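Search this guide Go Clear

Stavodo Set-Up Guide
Section 6. Recording demonstrations with soft items

By the time you reach this section you should have the wrist camera mounted, the arm homed, and the Surkidau recorder talking to your computer. If any of that is still giving you trouble, please go back to Section 4 and take your time with it. We have all tried to skip ahead on a busy afternoon, and we have all ended up doing the afternoon over again.

Soft items are where the Stavodo method earns its keep, and they are also where new users get discouraged. A box looks like the same box from every side. A cloth bag has a new shape every time you set it down, and the policy you train has to cope with all of those shapes from a close, moving, sometimes blurry view. So go gently with yourself during your first session, and expect to throw a few recordings away.

6.1 Before you start

1. Wipe down the table and put away anything you don't want in the recording. Pens and loose tape have a way of creeping in.

2. Pick one item and stay with it for the whole session. Fabric with some contrast between the body and the trim is a friendly choice for a first try, as the model tends to find the opening sooner.

3. Open the recorder and choose Wrist View, then Soft Items. The frame rate will set itself to 30. You can lower it later on, but we'd ask you to leave it alone for now.

4. Lock the exposure. If you leave it on automatic, the brightness will drift each time the gripper swings over a shiny part of the table, and the model may learn to follow the drift instead of the cloth.

CAUTION: Keep your free hand outside the marked work area whenever the arm is powered. Straps and cords can catch on the gripper fingers and pull. If something catches, press the stop button first and untangle it second.

6.2 Recording an approach

5. Lay the item down in a natural heap. Try not to tidy it. A bag that has been smoothed out and squared up teaches the arm about a bag it will hardly ever meet.

6. Guide the gripper in from above, slowly at first, and let it travel a little faster through the middle of the approach. You will see the background smear as the camera moves, and that's fine.
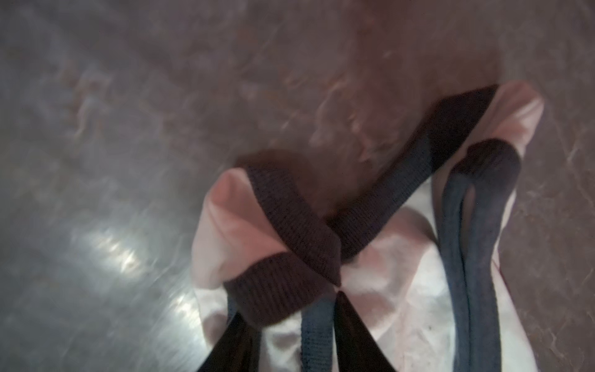
With a light-colored bag, the dark ribbed trim is your best landmark. Steer for the place where the two bands pinch together at the opening, and keep that point in view for as long as you comfortably can. Straps are tempting because they stand out so well against white cloth, but they flop about from one trial to the next, and a policy that learns to chase a strap will be a great nuisance to you later.

7. Pause over the opening for a slow breath, then close the gripper and lift. Set the item down again and press Save or Discard. If you can't decide, press Discard.

8. Shake the item out, drop it in a fresh heap, turn it a bit, and go again. Carry on until you have 69 good approaches. It does sound like a lot, we know - but most people find a rhythm after the first few, and you are welcome to stop for coffee.

NOTE: Glare on a polished table is worth keeping in some of your recordings. Move the lamp between batches so the bright patch doesn't always sit on the same side of the item. Early versions of the Udow model, trained with a fixed lamp, learned to reach away from the glare, and it took us far too long to work out why.

6.3 Why we keep the blurry frames

People often write to ask whether they should clean out the blurred frames before training. Our advice is to leave them in. In our May trials we trained the same Udow model twice on nearly 2,020 recorded approaches, once with the blurred frames removed and once with everything left as it was. The model that had seen the blur made 23 fewer missed grasps over the same set of test heaps. We only tested cloth items on one tabletop, so please don't lean on that result too hard for other materials.

What you should remove are approaches where the opening never comes into view at all. The Amini review tool will flag most of these for you, though it is a little too eager with dark trim and deserves a second look from a person.

9. Open Amini, load your session, and step through the flagged approaches one at a time.

10. Mark each one Keep or Drop. Your choices are saved as you go, so you can close the window and come back after lunch.

11. Choose Export, give the session a name you will still understand in a month, and wait for the green bar to finish before unplugging the arm.

CAUTION: Unplugging during export can damage the session file. There is no repair tool for this yet.

Page last revised Jan 27, 2026

Related sections
Mounting the wrist camera
Locking exposure and white balance
Recording with rigid items
Reviewing a session in Amini
Training your first Udow model
Surkidau recorder error codes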